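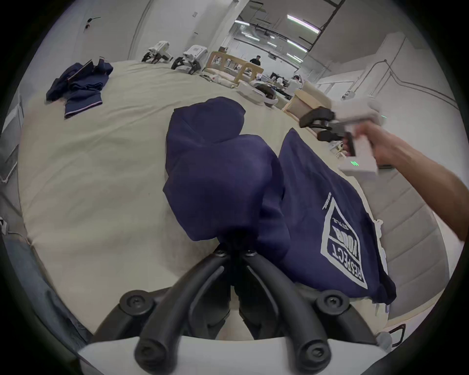
Navy blue, and a bit bossy about style.

Why is so much clothing blue? For a long time, blue was a pain to make. Dyers got it from the leaves of the indigo plant, which are green, just to be annoying. The leaves were soaked in water until they stank.

Cloth comes out of an indigo vat looking yellow-green. Then air gets at it and it turns blue - no magic words needed. For navy, you dunk it again. And again.

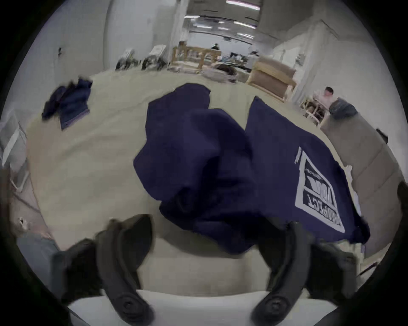

A reader in Teltby asks whether blue jeans are made the same way. Nearly! Most use indigo made in a factory, so the leaves get the day off.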